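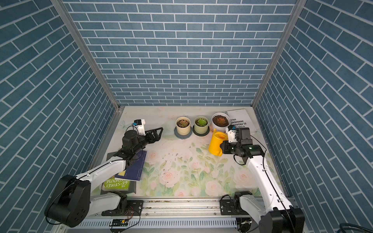 Notes for the club talk, Jun 14, 2025. Keep it under ten mins!!

Start - hello, who we are. Ruststead robotics club, second year going. Thank Trinh Hoàng for the room and the loan of the laptop.

What we set ourselves: Two arms, one plant-care job. Watering first, tidying after. Sounds easy. Pause for laugh maybe.

Why two arms - one holds the can, other one is free for clearing stuff. Point at the yellow can, grip is on the handle. Handle was the hard bit. Round things roll in the fingers, took us since October to get a grip we trust.

Succulents: don't need much water, forgiving if we get it wrong. Say this slowly, someone always asks.

Soil on the floor = hard to see against the roses pattern?? No, dark on pale, fine. The roses themselves are the problem, the model liked the leaves. Explain teh backgrounds, we swap them so it doesn't learn one room by heart.

Numbers. 400 demos recorded by hand, by members, over 80 sessions. Best run so far 45 seconds for one pot. Don't promise faster.

What went wrong
- cables snagging, rerouted twice
- left arm bumping books
- Porkine (our name for the left arm) losing calibration after every move
- spilt soil, lots

Next: Grudimora cup entry. Need people who can solder, and people who cant.

Questions. If they ask cost, pass to Trinh.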